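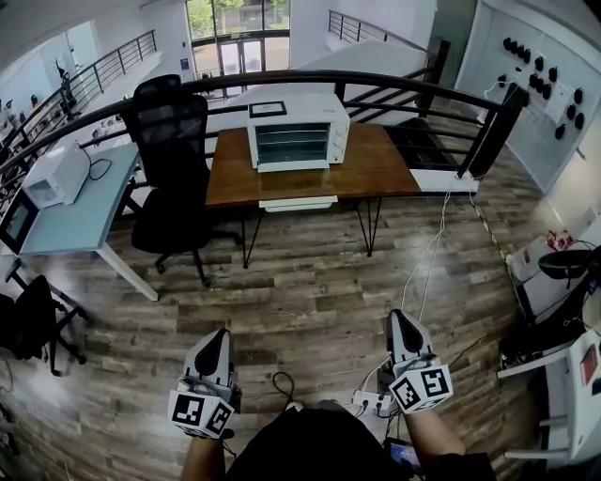
Wooden-topped table with black hairpin legs, plank floor

Filed under: Film Exhibition / Projection and Sound

Re: Zurkell restoration, frame rate and reel 4

On the matter of the running time, the earlier message said:

> The Nuselside catalog lists Zurkell at 84 minutes. The file we
> received from Sakholm runs 70 and a few seconds. Nothing in the
> paperwork mentions cuts. Is this a shorter version, or is the
> transfer running at the wrong speed? We have a booking in April
> and need to print a running time in the program. Also, there is
> a visible jump at the start of reel 4 and the English subtitles
> go out of step from that point on. Has anyone else on the list
> shown this file?

We ran the same file in February, so I can answer most of this.

The difference is speed. Zurkell is a silent feature and the 84 minute figure in the catalog is for projection at 20 frames per second. Played at 24, the same footage comes out at 70 minutes. No scenes are missing compared with the older print. I checked the title cards against the list in the Sakholm booklet and they are all there, in the same order.

What you have is the 24 frame version of the file. Sakholm made both. The slower one was made by repeating frames inside a 24 frame container, so the server plays it as an ordinary package and no setting has to be changed in the booth. If you ask them for the 84 minute package they will send it on the same type of drive. Do not try to slow down the 70 minute package on the server. Ours would not accept it, and even where a server does, the music track would go with it.

That brings up the score. The Peixoto score was recorded for the slower version only. The 70 minute package should have no music on it at all, and is meant for halls with a live player who wants the faster speed. If your copy has sound, please check the label on the drive, as you may have a test package that was not supposed to go out.

As to reel 4, the jump at the head is in the source. The surviving negative for that reel starts late and Sakholm filled the gap from a projection print, which is softer and has a slightly different framing. The change back to the negative is the jump you are seeing. It is the same in both versions and is described in the booklet, on the page after the credits.

The subtitles are a separate fault. The subtitle file for reel 4 was timed before the print section was added, so every title from that point comes up early by the length of the insert. There is a corrected file. It is small and can be sent as a download, and it goes in as a supplemental package on top of the main one. You will need to load both and build the show from the supplemental playlist. If you pick the original playlist by mistake, you will get the old timing – the 2 names differ only in the last few characters, so read them in full.

For the program I would print 84 minutes, with the frame rate next to it, and confirm with Sakholm which package is coming before the page goes to the printer. Our own program had the wrong one and the late show started behind time.

On picture shape, the package is full frame inside a flat container, with black on both sides. Use the flat preset and bring in side masking if you have it. Top and bottom masking should stay where it is. We closed ours a little out of habit and lost the tops of several title cards in reel 1.

I have not seen the Nuselside print projected, so I can't say how its reel 4 compares. If anyone has run it, please post the footage count for that reel to the list. The booklet gives one only for the negative.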